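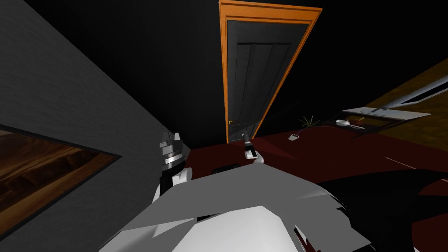
Septiembre, cuaderno de simulación. Sigo con la pregunta que me tiene enganchada desde que empezamos Tarkano: ¿puede una máquina encargarse ya de los recados tontos de una casa, los de recoger y llevar cosas de un cuarto a otro? Hoy estoy más optimista que nunca (¡y eso que dormí poco!). Lo que más me gusta es el agarre de la derecha: los dedos blancos cierran cerca del extremo inferior de esa pieza negra con forma de linterna, y la punta queda hacia arriba, hacia la puerta. Para una casa de verdad faltan mil cosas, pero coger un objeto fino sin mesa debajo ya es media tarea. Dardo quiere repetir con 3 semillas distintas; yo pediría 5.

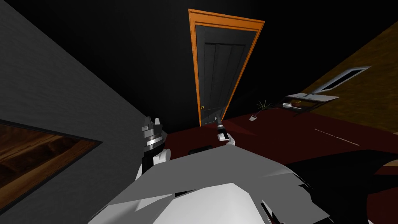

Anotado por Maj-Britt Berge / revisa: Dardo Cisternas

La puerta sigue siendo lo difícil. El tirador es diminuto al lado del marco naranja y cae muy abajo a la izquierda, mal sitio para el brazo derecho. Probar acercamiento con el izquierdo. Ojo también con la caja gris oscuro del suelo, pegada al cuerpo: preguntar a Shota si cuenta como obstáculo en el planificador.

Pendiente: bajar la velocidad de muñeca, guardar los registros en Ustlow y pasarle a Ottavio las 4 trayectorias buenas. ¡Qué ganas de ver la siguiente tanda!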